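Progress report to the Zustermont small grants fund, September 2018

Hello again! You asked for a few pages after the first stretch of the project and I've tried to keep it shorter than that, mostly because the accounts sheet is going to you separately and says the dull things better than I can.

**The walks**

The Brisau walking lunches are up and running. We planned one a fortnight along the old canal path and we've managed 3 so far, which is one fewer than I promised you. The missing one was in August, when the council closed the towpath by the lock with two days' warning (they were relaying the edge stones) and I couldn't find another flat route in time. I've since walked the Drivov side myself and it would do nicely as a spare — slightly longer, but there are benches and a proper loo at the halfway point.

We have 31 people signed up and the most we've had on one walk is 15. I was a bit disappointed by that at first, but 15 is plenty when you're all trying to get over a stile! The people who come tend to come again, and two of them have started walking together in between, entirely off their own bat. That's exactly what I hoped for when I filled in your form.

**Food and kit**

Lunch is simple: bread, cheese, fruit, whatever sauces people like, and something to drink. I'd budgeted for hot soup as well but flasks are heavy and the handcart has its limits, so I've moved that money across to waterproofs and a few spare hats. I hope that's all right. It's well under the amount where I'd need to ask you first, but I'd rather you heard it from me.

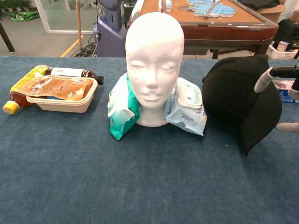
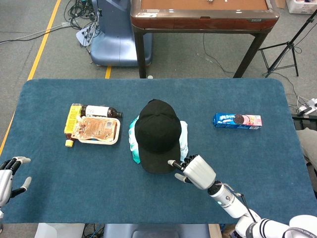
The handcart itself came from Lukoševičius, who also did us a good price on the folding stools. One stool has already gone back with a split seat and they swapped it without a fuss. The cart is lovely on tarmac and a pig on gravel, so I'd like to fit bigger wheels before the winter if there's anything left in the kit line.

**What's gone less well**

The leaflets. I had them printed too early, with the old meeting point on them, and I've been correcting them by hand at the kitchen table ever since. The surgery and the library have the right ones now. The bus station still has the wrong ones, and I need to go in and change them over.

I also haven't started the route booklet. I've got the notes and a rough map of the first walk, but writing it up always slides to the bottom of the pile.

**Between now and the next report**

Two more walks on the canal, then a trial of the Drivov route if the weather's kind. I'll book the first aid refresher and get at least half of the booklet drafted. Could you let me know whether the second payment comes automatically or whether I need to send an invoice? The grant letter mentions both and I don't want to hold things up.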